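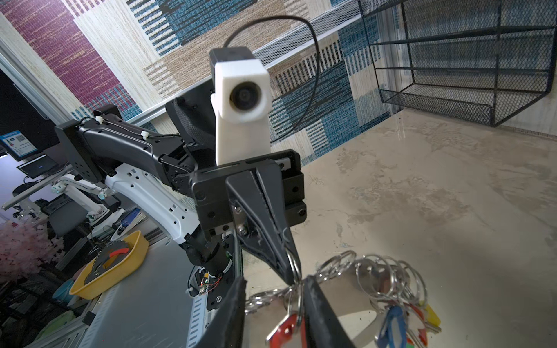
Posted Thu 22 November

Fault notes on the handover task in cell Calen. I promised Kirstin Gillies a write-up that was longer than the line in the log, which reads in full "R wrist OC, arm dropped, keys."

The task is simple on paper. One arm picks up the key bundle from the floor of the cell, brings it to the middle, the other arm takes hold, the first lets go and backs off. The bundle is a mess of split rings and keys with a few colored tags. It was chosen because it is hard to model. It has no fixed shape, it hangs differently after every pick, and the rings can catch on things, including us.

Run 1257 is the one that stopped work. The left arm had the bundle, the right arm closed on it, the left was told to open and reported open. The right arm then started its retreat and got a short distance before its wrist joint tripped on overcurrent. The Sineck controller did what it was configured to do, which was to cut torque to the whole arm. The forearm came down on the floor of the cell with the gripper still partly closed. No one was inside the frame. Beathag Tennant was at the bench with her hands on the keyboard.
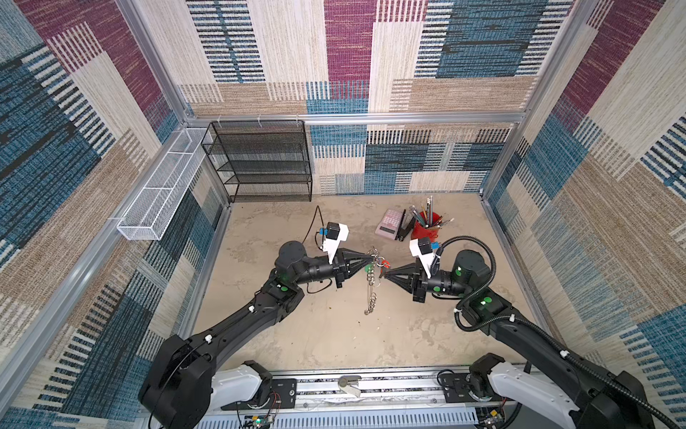 Grippers meeting at the chain over the middle of the floor.

What the log shows

Left gripper position at release: open, past threshold. Right gripper: closed, holding. Left arm: stationary, position hold. Right arm: following the retreat path, then falling behind it. Wrist current on the right climbs in a straight line until the limit. Shoulder current on the left climbs at the same time, starting at the same sample. Two arms that are not connected should not do that.

So they were connected. The left fingers had opened far enough to satisfy the check, but a split ring had slipped over one fingertip and stayed there. The left arm was holding position and the right arm was pulling against it through a chain of steel rings.

I went back through the earlier logs looking for the same pair of rising currents. It was there in 23 runs. In most of them the ring let go on its own before the limit and the run was marked good. Nine had tripped a soft warning that we had set to log and continue. That setting was mine.
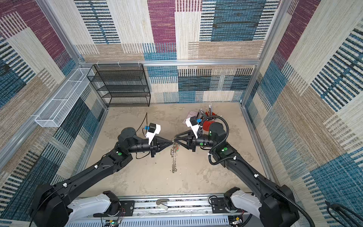
Fingertips nearly touching, rings hanging straight down between them.

Why the geometry makes it worse

The handover point has the two grippers almost tip to tip, pointing at each other. That was done to keep the hanging part short and the wrist cameras close. It also means the first few millimeters of retreat are directly away from the other gripper, so any caught ring goes tight immediately. The fingers are tapered, and a ring can sit on a taper with very little friction and still not come off if the pull is at an angle.

The wrist cameras did not help. The release check never looked at them. It read a position encoder and nothing else.

Two separate faults

I would like these kept apart, since the ticket has them as one.

First, the release check confirms that the fingers are apart. It does not confirm that the object has left. This is a task fault, and it costs us runs.

Second, cutting torque on an overcurrent trip lets a raised arm fall. This is a safety fault. It would be a fault if there were no keys in the cell at all. The links are not heavy, but the arm falls over exactly the piece of floor where people reach in to reset the objects. The sheet that came with the Mackay mounts says to keep clear of an unpowered arm. It says nothing about an arm that becomes unpowered while you are reaching past it.

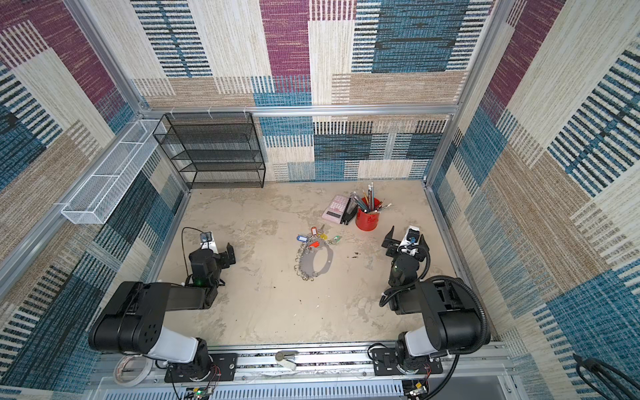
Changes made

Release is now a sequence. Open the left gripper, hold the right arm still, back the left arm off slowly along its own axis, and watch current on both arms. If both rise together, stop, close again, and go back to the start of the handover. The left arm moves first because it is supposed to be empty.

The soft warning now ends the run.

On a trip, the controller goes to position hold at reduced current and lowers the arm on a fixed path. Torque is cut only at the bottom of that path or on the physical stop. We tested the lowering nine times with no objects on the floor and it behaved each time. It has not been tested with a ring caught, and the lowering path may well be the wrong one in that case.

Nobody reaches in until the arms are parked and the stop is pressed. This was already the rule. It is now printed on a card.

Still open

The supply is a Cuniteck unit shared by both arms, and I want to know what the bus voltage did during the trip. We were not logging it. Beathag is adding a channel.

The handover angle is unchanged. Kirstin wants the grippers offset so that the retreat is not in line with the pull. I agree, but every recorded run uses the current pose and changing it splits the data. To be settled in December.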